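The Drawer at the End of the Hall
What we keep when we move, and what it costs us to carry it 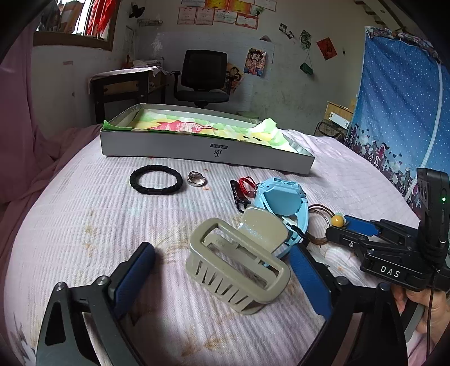 Gebremedhin Workneh thinks you should throw out a third of what you own before you call a mover, and that you should do it angry. Wait for a bad mood, he told me over the phone, and then open a closet. People in good moods keep fondue sets.

I was in a wonderful mood when I packed my apartment this February, and I can report that I now own two fondue sets. One came with me. The other was already in the kitchen of the new place, left on top of the refrigerator by the previous tenant, who must have been in a terrible mood, or at any rate a wiser one.

It was my ninth move. I'd like to say that a person gets better at it. What a person gets is older, with heavier books. In my twenties I moved across town in a borrowed hatchback with a futon tied to the roof and a lamp in my lap. This time the moving company, Kudstead, sent a pleasant young woman with a tablet who walked through my four rooms and came up with an estimate of 5 hours and $1,268. The final bill was $1,527. The difference, she explained, was "stairs." I had not hidden the stairs. She had walked up them.

Still, I didn't argue much, because by then I had seen what they were carrying. There's a particular shame in watching a stranger hug a box on which you have written MISC CORDS 3. He didn't ask about 1 and 2. He had already taken those down.

The trouble with packing is that it starts so well. You begin with the books, which are shaped like boxes to begin with, and by lunch you have a handsome wall of cardboard and a low opinion of people who find this hard. Then come the dishes, and the newspaper, and you stop to read the newspaper. Pots and pans are a slog. And then on the last night you arrive at the small stuff, the things that don't belong to any room and have been living for years in whatever drawer was nearest: hair clips, a kid's watch, keys to a bike lock, the Allen wrench from every bookcase you have ever regretted. No box is right for these. You can't label it. At one in the morning I was sweeping whole drawers into pillowcases like a burglar.

Workneh has heard about the pillowcases. He has heard about salad spinners full of jewelry and a piano bench packed with frozen peas. He spent years loading trucks and now he goes to people's homes ahead of time, for a fee, and stands there while they decide. That's most of the job, he says, the standing. He doesn't tell anyone that an object ought to bring them happiness. He asks where it's going to go in the new place, and waits. If the answer has the word "maybe" in it, he holds out the bag.

I tried this on myself, after the fact, with a ceramic rooster. Where was it going to go? Maybe the windowsill. I held out the bag. The rooster is on the windowsill.

There is software for all this now, of course. Skeveo will let you photograph each box and then search for the colander from your phone. I paid for a month of it and logged nine boxes before I packed the phone charger. Boltia, a competitor, sends you cheerful reminders ("Two weeks to go! Have you thought about your curtains?") that I kept getting well after I'd moved in, when I had thought about my curtains a great deal and found that none of them fit.

And then there's storage, the great American maybe. The Pietrzak warehouse out by the county road has 508 units, and the man at the desk told me every one of them was rented. I asked what was in them. "Couches," he said. He thought about it some more. "Exercise bikes." The smallest unit would cost me, in a year, more than everything I wanted to put in it. I went home and put it all in the hall closet instead, where it leans on the door.

My mother, who has lived in one house since before I was born, takes no position on any of this. She did ask whether I could use a fondue set. She's been meaning to clear some space, and she has a box here with my name on it, and would I be coming by with the car.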